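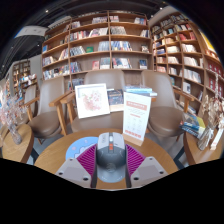 When does the second-floor reading lounge at the Drukham Public Library open to the public again?

The lounge reopens on Monday at 9 a.m. and will keep the same hours as the rest of the building.

DRUKHAM, Oct 24, 2026 – The Drukham Public Library announced today that work on its second-floor reading lounge has been completed and that the room will return to regular public use next week. The lounge had been closed for carpet replacement, new wiring and a rearrangement of its shelving and furniture.

Under the new plan, the long study desks have been moved to the quiet wing. The lounge itself is now furnished with round wooden tables and brown upholstered armchairs, placed close to the shelves. Framed floral artwork and small table displays of books have been added, and sign cards in light wooden bases will carry notices that were previously posted on the corkboard by the elevator.

"Patrons told us that they wanted a place to sit down with a book or a laptop without reserving a carrel," said Segundo Mosquera, director of public services. "The furniture was chosen with that request in mind, and the tables are the right height for both."

The library received 541 written comments on the lounge during the planning period. The most frequent requests were for comfortable seating, better light in the evening and more electrical outlets. Outlets have been installed along the two interior walls. Additional floor lamps are on order and are expected in December.

The library will also begin lending small computer accessories for use in the lounge. Patrons who bring a laptop may borrow a mouse, a headset or a charging cable at the second-floor service desk by presenting a current library card. Items may be kept for up to three hours and must be returned to the desk before closing. They may not be taken out of the building. There is no charge for the service, although a replacement fee will apply to items that are not returned.

Darnell Abernathy, who supervises the second-floor desk, said that staff had received frequent requests for such items in the computer area downstairs. Patrons who need help connecting a mouse or headset may ask at the desk at any time during open hours.

The lounge shelves now hold 2,991 volumes, including recent fiction, biography, travel and the art books formerly kept in the Narkitz Room. Large-print titles remain on the first floor. Books on the lounge tables are part of the circulating collection and may be checked out in the usual way. Patrons are asked to leave the sign cards and artwork in place.

Covered drinks are permitted at the tables. Food is not permitted. Telephone calls should be taken in the stairwell lobby or outside the building. Groups that need to talk at length may reserve the Zikow Meeting Room, which was not affected by the work and remains available on its normal schedule.

Furniture for the lounge was purchased with a gift from the Esfahani Family Fund. The flooring and electrical work was paid for from the library's building maintenance budget. Chairs removed from the old lounge have been offered to the branch libraries.

The elevator and the stairs on the north side of the building both provide access to the second floor. Holds and interlibrary loans will continue to be picked up at the main circulation desk on the first floor. Questions about the lounge or the accessory lending service may be directed to the second-floor service desk in person or by telephone during open hours.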